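## 3. Getting the laundry robot going at the start of your shift

I'm Chidubem, I ran the Lavstead laundry room by hand for years, and Do-yoon Kang asked me to write this part because I'm the one everybody comes to when it stops.

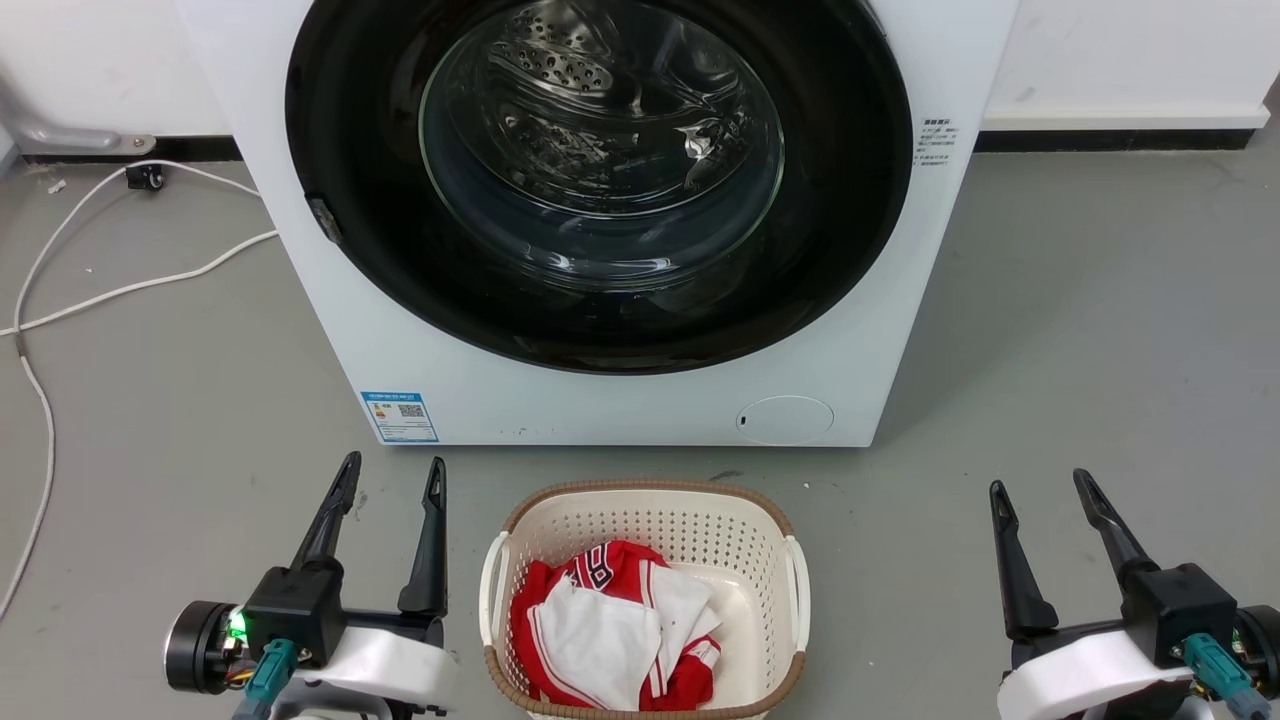 Your job is different now, so let me get that out of the way! You used to load, wait, unload and load again. Now the robot does the loading, and you do the sorting, the stain checks and the deciding. My back likes the new setup a lot. My brain took a while to catch up (you really do have to look at the tags now, all of them).

**Before you start**

1. Check the handover sheet. If Ha-rang left a load half done, finish that one first.
2. Empty all the pockets. The robot doesn't do pockets. I've fished out a set of van keys and it wasn't a fun afternoon.
3. Sort by color and put one load in one basket. Keep the clothes below the rim, and tuck in any sleeves hanging over the side.
4. Set the basket on the floor in front of the washer and leave room for the arms on both sides.
5. Move any cables and hoses well out of the way.

**Running a load**

6. Open the washer door all the way yourself. We tried letting the robot do it in August and went back to doing it by hand.
7. On the tablet, pick "Load washer" and type in the basket number. Team jerseys are all under 86.
8. Step back behind the line, then press Start.
9. When the tablet says "Load complete," look inside the drum for anything caught in the door seal. Close the door, add detergent and pick the cycle.

> **Caution:** Never reach into the basket while the arms are moving. Press Pause, wait until they stop, and then grab your sock.

> **Note:** If it drops the same piece 3 times, it'll pause and call you over. Put that piece in by hand and press Resume. You don't have to write it up.

Error 198 means it can't find the basket. Nine times out of ten somebody nudged it, so square it up with the washer and try again. If you still get 198, call Dae-han Myung (not Dae-han Cha, he's in payroll and he's been very patient with us).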